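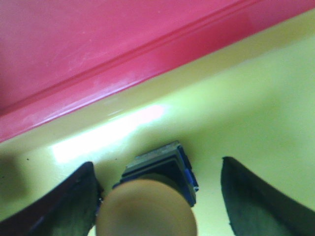
Wrist camera view: fingers open, blue-and-black block up ahead, red wall behind.

Arm Club Gallery: The Wrist Camera Months

Hi everybody, Sotiris Raptis here, I run the robot arm club at Lernmont and I'm the one who keeps promising to update this page. Well, I finally did it! Most of what you'll find is writing, I admit, but the picture up top is the one I keep showing to people at pickup time, so it gets the best spot, and the notes under it are my attempt to put down what we've been up to since January while I still remember it.

If you've got a kid in the club you've probably heard the names already. Bunting is the older arm and Kanard is the newer one (the students picked both, I had a vote and lost). We have 16 students this term, split between the two arms, and we're getting ready for the Tinport meet, where each team has to pick small objects off a flat surface and put them where they belong without a person touching anything. You get 10 minutes at the table. It sounds like plenty of time and it goes by like nothing.

A bit about the picture

What I love about the wrist view is how different the job looks from down there. You stand next to the table and think, come on, it's right in front of you, just grab it! Then you look at what the arm gets to work with: two dark fingers poking in from the corners, a big red wall that takes up the whole upper left, and a little square block with something round and tan sitting right in front of it. The round thing is so close it's blurry, and it covers up the lower part of the block. So is that one object or two? We spent most of a session on that question and I don't regret a minute of it.

The glare

See the long whitish streak on the yellow-green surface, just below the wall? That streak has cost us more practice time than every loose screw put together. The shiny surface throws light right back at the camera, and our first color filter decided that anything bright enough must be an object. Kanard went after reflections for two whole sessions. One of the seventh graders suggested we turn down the exposure and see what was left, which I'd planned to bring up "later," and she was completely right, so now we start every session with the exposure check she wrote up on the whiteboard.

There's a bit of pink at the right end of the streak too, a reflection off the wall. The red filter group had a lot of feelings about that.

Why blue was the easy one

Blue against yellow-green is a pretty nice combination if you're writing your first color mask. You can see the bright blue side of the block really well even with its lower part hidden. The top rim is more of a grayish green, though, and the middle is dark enough to read as black, so if you only look for blue you end up with a lopsided idea of where the block is. Our grab point kept landing too far over to one side. The fix was to let the mask grow outward a little before finding the middle, and yes, they argued over what "a little" should be. They settled on 18 pixels. I would have said less, but their number worked better than mine.

Tan things are hard

Tan and beige objects were the surprise of the term for me. They come out darker on one side and sort of peachy on the other, and the code wants to call those two separate things. The group working on this has a notebook full of crossed-out numbers and I'm very proud of it. If anybody out there has a good trick for smooth, matte, brownish things, please write to us, I mean it.

Labeling, labeling, labeling

We hit 1,814 labeled frames! Every single one was done by a student drawing boxes, with somebody else checking the boxes afterward. It's slow and kind of boring and there were snacks. I put the count on the board each week and watching it climb got everybody a lot more excited than I expected. The rule we landed on for overlapping objects is that you only box the part you can see, no guessing at what's behind. Half of the kids wanted the opposite rule and they made a good case, so we might try it both ways over the summer.

Tiny specks

Look close and you'll find two little dark specks on the surface, over toward the left. The software found them well before I did. We now throw out anything under a minimum size, and wiping down the surface is on the setup checklist, in capital letters.

What's next

Bunting needs new finger pads, and Kanard's group wants to try sneaking up on the block from the side so the round stuff isn't in the way. I think that's a great plan and I also think it'll bump the wall a few times first. Come by and watch if you can, the door's open during club and the kids really do like explaining things to visitors. Just ask before you lean on the table, please!

Posted 3 May 2019

Recent items

Tinport practice rules, the short version
Meet Bunting and Kanard
How we write a setup checklist
Snack sign-up for the rest of the term
January build day notes
Parts we could use (mostly cable ties)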